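Fruit, the table, and my ongoing war with the fruit bowl

Sunday, August 28, 2022

So the heat finally broke on Friday night and I woke up yesterday feeling like a person who might put her kitchen back together. I've been letting things slide since June. There were peaches going soft on top of the fridge, a bag of limes I'd forgotten in the door, and one very sad kiwi that I'm not going to talk about.

I drove over to the Lundbridge market early, before the parking lot gets ridiculous, and I had a plan this time. The plan was to buy less fruit! I always come home with enough for a summer camp and then half of it goes straight in the compost. I gave myself 10 dollars in cash, left my card in the glove compartment, and I want it on record that I came home with change.

The plums are what got me. The Keskin stand had the dark ones out, the kind that stain your cutting board (and your shirt, if you eat them over the sink like I do). They were still pretty firm when I squeezed one, so I figured they could sit out for a couple of days. I picked up oranges too, even though it's completely the wrong time of year for them, because I can't get through a week without one. And bananas, always bananas, with a little green left on the stem. I will die on this hill. A fully yellow banana on Saturday is banana bread by Tuesday, and I already have enough frozen ones in there to build a wall.

When I got home I didn't put everything straight in the bowl like I usually do. I let the fruit sit out on the table, spread apart, so I could see what I had and what needed eating first. I love how it looks on that pale wood grain, by the way — the orange and the yellow just about glow against it, and the plum goes almost black at the edges of the room's light in the evening. 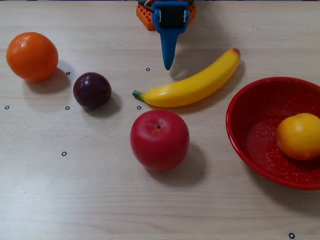 Bananas should never be in with the rest of it anyway, according to a reader who wrote in after my last kitchen post. Hang them up, she told me, or give them a plate of their own, and the plums will last you days longer. She also thinks I should quit washing everything the minute it comes in the door and only rinse what I'm about to eat.

I've been doing the washing thing my whole life, so that one stung a bit. But I tried it her way this weekend, and the bananas now live on a plate next to the toaster. It takes up counter space I don't really have. I had to move the Gusow canister with the loose tea in it, and now the tea is up on the shelf where I need the step stool, so we'll see how long that lasts.

The oranges went back in the bowl. Plums on top, where I can keep an eye on them. If they soften up by midweek I'm going to halve them and roast them with a spoonful of brown sugar and a tiny bit of salt, 19 minutes in a hot oven (I've tested this more than I'd like to admit, and at 20 my oven starts burning the sugar). They're so good over yogurt!

Next up is the drawer under the toaster, which I opened this afternoon and closed again. There's a lid in there that doesn't fit anything I own. If you have a system for lids, please leave it in the comments.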